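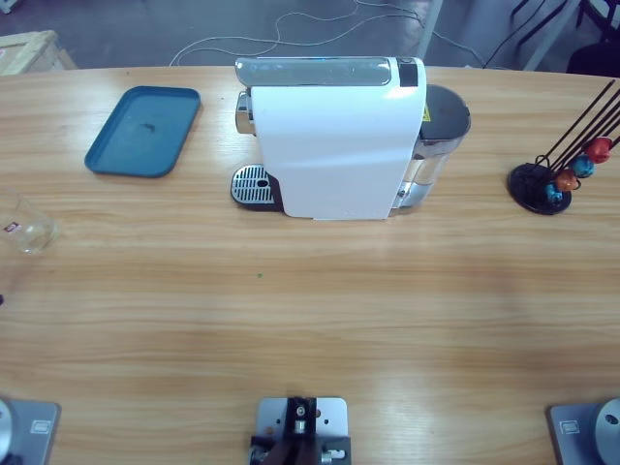

The coffee corner on the second floor: a talk with Sveva Bellini

March 2022

When Sveva Bellini started at Novis, the office coffee was a jar of instant powder and a kettle that took a long time to boil. She is a bookkeeper, and coffee was never part of her work. Still, when people in the building want to know why there are no more decaf capsules, it is her desk they visit.

"I complained one time too many," she told me. "My manager said, very well, then you organize it. I think she was tired of hearing me."

We met at the long wooden table where the machine stands. It is a white capsule machine with a silver top and a clear water tank on the side, and Bellini bought it in February, after comparing prices for two weeks. She had a budget of $400 for everything, including the first capsules. The machine she wanted in the beginning cost $309, and with the tax there was not much left for coffee. She found a cheaper one at Gunawan, a small appliance store three streets from the office, and the owner let her try it before she paid.

"I asked him to make me one espresso and one long coffee," she said. "Then I asked to see how the tank comes off. He found this strange, but it is the thing you do every day. If the tank is difficult, people will not fill it."

The water tank is her favourite subject. She likes that it is transparent, so the level can be seen by anybody who is walking past, and she likes the dark grey lid, which can be lifted with one hand. In her previous job the tank was hidden at the back of the machine. People pressed the button, heard a terrible noise and went away.

Her second subject is the capsules. At first they came in paper sleeves and lived in a drawer, where the colours got mixed and the empty sleeves were never thrown out. Now they are on a holder with a round black base and thin black rods. Red, orange and blue capsules sit along the rods, and a colleague can choose without opening anything. The supplier is called Metska, and Bellini orders from them once a month.

"The red one is the strongest, and it is always finished first," she said. "The orange is for the people who say they don't like strong coffee but drink four of them. The small blue is decaf. I had to explain this many times, so now I wrote it on a paper inside the cupboard."

I asked if the holder is practical, with its long rods. She thought about it for a moment.

"It takes more space than I expected. You must put it on the right side, away from the lever, or your sleeve will catch it. But it's nice to look at. In an office there are not so many things that are nice to look at."

On the other side of the machine there is a teal plastic tray. It is from Kunach, the kitchen shop, and she paid for it from her own pocket. Used capsules and wet spoons are supposed to go there and then to be carried to the sink. According to Bellini, the first half of this rule works well.

"They put the spoon on the tray and they feel they have cleaned. Well, it's better than on the wood. Before the tray we had brown rings on the table, and I was rubbing them with baking soda every Friday."

The tray has a small dark mark on the inside. When I pointed to it, she wet her finger and tried it, and then she said she would bring a better sponge.

There are glasses too, clear ones. Bellini prefers glass to mugs because the mugs in the office all belong to somebody, and the question of who washes them was producing long emails. A glass belongs to the kitchen. She drinks her own coffee from one, without sugar, standing up.

The numbers she keeps in a spreadsheet, like everything. In the first full month the floor used over 700 capsules, which was more than she had ordered, and she had to make a second order in a hurry. Each person puts 76 cents in the tin for a coffee. I wondered why it isn't 75.

"It's the real price," she said, a little offended. "If I round it down, somebody pays the difference, and that somebody is me. Most people pay by the week anyway, so they don't have to look for pennies."

Cleaning she does herself, usually before the others arrive. She takes off the metal grate and rinses it under hot water, empties the base below it and dries both with a cloth. The outside gets a wipe, with special attention to the glossy white parts, where fingerprints show. Descaling is planned for every third month. The packets are already in the cupboard, behind the tea.

Her next project is milk. Some colleagues have asked for a frother, and she is not against it, but she wants to see first who will wash it. A list is hanging on the fridge for those who are willing. When I left, it had two names, and one of them was hers.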